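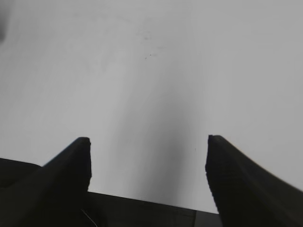
Lectura: 3 min

¿Pintar o forrar una encimera antigua sin meterse en obras?

Hola a todos, escribo desde Clistville, piso de alquiler, cocina pequeña. La encimera es de esas marrones jaspeadas que debió de poner alguien con mucha fe en el marrón, y la casera me ha dicho por escrito que puedo hacer lo que quiera con ella mientras no la quite. Me gustaría dejarla en gris claro mate, lisa del todo, sin vetas ni motitas.

He pedido un presupuesto para cambiarla y me salía por 1349 euros con la retirada incluida, así que descartado (y encima no es mi casa). Me quedan dos caminos: vinilo adhesivo o esmalte de dos componentes. Del vinilo me da miedo la junta con el fregadero, que ahora mismo ya tiene la silicona negra. Del esmalte me da miedo todo lo demás — el olor, los pelos del rodillo, que me quede a rodales cuando entre el sol por la mañana.

La tirada mide 215 cm y luego hay un trocito suelto al lado de la nevera. Cocino a diario y sí, apoyo sartenes donde no debo. ¿Alguien lo ha hecho y lleva ya un tiempo con ello? Lo de los vídeos recién terminados no me sirve, ahí todo queda precioso.

Gracias!!

cocinera_a_ratos

Yo lo hice con esmalte en enero del año pasado y sigo contenta, aunque con peros. Te cuento lo que me funcionó a mí.

Lo primero, quita la silicona vieja entera, con cúter y paciencia, y desengrasa dos veces. Dos de verdad, la segunda con agua limpia y dejando secar toda la noche. Yo me salté un rincón junto a los fuegos y es justo el único sitio donde ha saltado la pintura. Después lija suave, lo justo para matar el brillo, aspira, pasa un trapo que no suelte pelusa e imprima.

Usé el kit de Faltosen, el de encimeras, que me costó 147 euros con la imprimación aparte. Caro para ser pintura, lo sé. Me sobró casi medio bote y con eso arreglé luego la balda del baño. Rodillo de espuma de los pequeños, siempre en el mismo sentido, y sin volver atrás cuando empieza a tirar. ¡Eso es lo que más cuesta! Ves una rayita, te dan ganas de repasarla y la conviertes en un churro.

Con los rodales: el mate los disimula mucho, pero cuanto más liso es el color más se nota una marca de lo que sea. Un gris claro sin dibujo te va a enseñar cada gota de café. A mí me compensa porque la cocina parece el doble de grande, pero tengo la bayeta siempre en la mano. Y los tonos grises cambian muchísimo con la luz, el mío por la tarde tira a azul y en la carta no tiraba a nada.

Tiempos: entre mano y mano dejé un día, y no puse nada pesado encima hasta que pasó una semana larga. Comimos mucho bocadillo. Abre ventanas, que huele.

Las sartenes ni se te ocurra. Salvamanteles siempre.

marea_baja

vinilo y listo, en mi piso lo puse en una tarde y si te cansas lo despegas con secador. eso sí el barato se levanta por el canto

tornillo_suelto

Depende de cómo esté el canto delantero, que no lo dices. Si es redondeado, el vinilo se adapta bien calentándolo un poco; si es recto y está picado, primero masilla, porque se marca todo.

Yo puse el de Clurley en la cocina del pueblo y en la zona seca está perfecto. En el fregadero duró unos 30 días hasta que empezó a entrar agua por debajo, y ahí acabé cortando una tira y poniendo silicona nueva por encima, cosa que debería haber hecho desde el principio. Para tu medida compra el rollo largo aunque sobre, los empalmes en color liso se ven desde el pasillo.

Discrepo un poco con lo del esmalte en alquiler. Tu casera dice que sí ahora, pero una encimera pintada no tiene marcha atrás, y si un día vende el piso a lo mejor le da por acordarse del marrón. Guarda ese mensaje, por si acaso.

Y prueba el tono antes. En la tienda Olaniyan te venden botes de muestra, pintas un cartón grande, lo dejas apoyado en la cocina un par de días y lo miras a las ocho de la mañana y también con la luz del techo. Yo iba convencidísima de un gris que al final me parecía de ambulatorio y acabé en uno más cálido — a mi hermana le sigue pareciendo el mismo.

Si al final pintas, empieza por el trocito de la nevera, así coges el truco al rodillo antes de ponerte con la tirada larga.

limon_y_sal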